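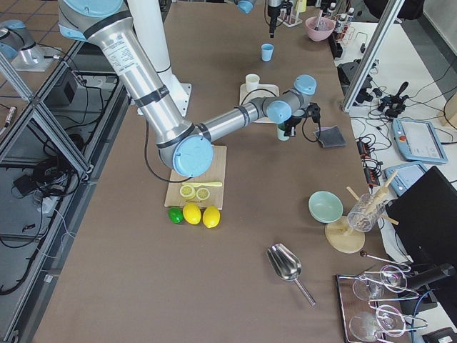 Our project, carried out in the Vrabec teaching laboratory, examined a fault that stopped the two-arm drink preparation cell on its twenty-second day of use. The cell runs on the Troltach control program, written by last year's group, and its task is to move small bar and kitchen items from one station to another without a person at the table. The layout of the work area matters to what follows. The gripper works close above light objects such as the pale green cup, while the cutting board with its lemon halves lies directly under the elbow of the same arm. A low elbow position therefore brings the arm near the board even when the gripper itself is clear.

1. The fault

During a long series of 500 planned transfers, the arm halted at transfer 202 with a force limit alarm. The log showed that the gripper had continued downward past its programmed height by 22 mm before the safety stop took effect. No one was inside the marked zone and no one was hurt. One cup was crushed and one finger of the gripper was bent slightly out of line. The operator, Kedir Feyisa, pressed the emergency stop and recorded the joint positions before the power was removed.

2. Work carried out

We first suspected the finger pads, which had been replaced in August. They were measured and found to be within limits. We then repeated the downward move at reduced speed over several surfaces, with the force limit set low, and compared the height given by the Troltuvine distance sensor with a height measured by hand.
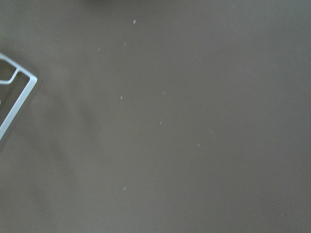

Figure 2. View from the wrist camera over a plain surface, with the corner of a white wire frame at left.

The comparison showed that the error did not come from the arm. Over patterned objects the sensor and the hand measurement agreed. Over smooth, even surfaces the sensor sometimes returned no value, and in that case the program kept the last valid height and used it as if it were new. When the last valid height had been taken over a lower part of the table, the arm moved too far down. The alarm at transfer 202 fits this pattern — the log holds the same height value, unchanged, for over 200 readings before the stop.

3. Changes made

The program now rejects any height value that has not been refreshed before a downward move begins. If no new value arrives, the arm holds its position and asks the operator to confirm. The lowest permitted height is also set separately for each station. Marlene Sauerland rewrote the alarm text so that it names the sensor, as the earlier message mentioned only the joint.

4. Open points

The full series of 500 transfers has not been repeated. The bent finger was replaced with a part from Durnov, and its alignment has been checked only at room temperature. We also recommend that the elbow height be limited over the cutting board. This was not part of the fault — but the clearance there is small, and the present program does not monitor it.

Report submitted 22 May 2021.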